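Stemov Countertop Soda Maker Review

I bought the Stemov in February after our old soda maker stopped holding pressure. It cost $123 with one gas cylinder and one bottle. I have used it nearly every day since, so this covers normal use at home and not a weekend of testing.

Setup was easy. You screw the cylinder into the back, close the panel, fill the bottle to the line and twist it into place. The manual is 13 pages and most of that is safety warnings. It does not need to be plugged in.

The carbonation is good. Three short presses give a light fizz and five give something close to store seltzer. Cold water from the fridge works much better than tap water. I make plain water most days and lime on weekends. My sister-in-law, Ylva Aasen, likes hers very strong, and she got there with seven presses before the relief valve went off. The valve is loud. If you make a drink at night, the rest of the house will hear it.

I did compare it against the two-liter bottles we used to buy. Store soda still has a sharper bite on the first glass. By the second day an opened store bottle is going flat, and a fresh bottle from the Stemov beats it. We also take a lot less plastic to the recycling center now. 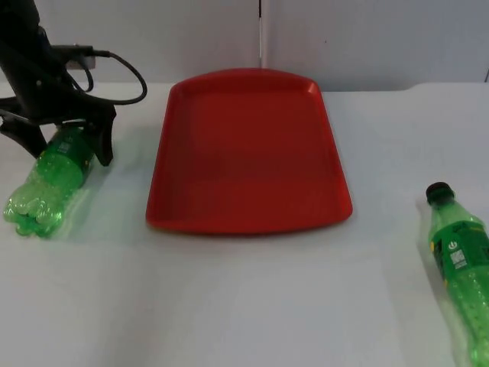

Cylinder life is my main complaint. The box promises more than we get. At our rate of use one lasts 4 weeks, and the nearest place that swaps them is the hardware store in Pullthorpe, which closes early on Wednesday. I keep a spare now.

The drip tray is too shallow and slides out when you wipe the counter. The bottle cap is fine but hard to dry on the inside. Neither the bottle nor the cap can go in the dishwasher.

I also looked at the Nimri, which has a metal body and costs more. A neighbor has one. It feels sturdier, but the drinks tasted the same to me.

I would buy the Stemov again at this price. If you only drink soda once or twice a week, keep buying it at the store.

Hayley Staniforth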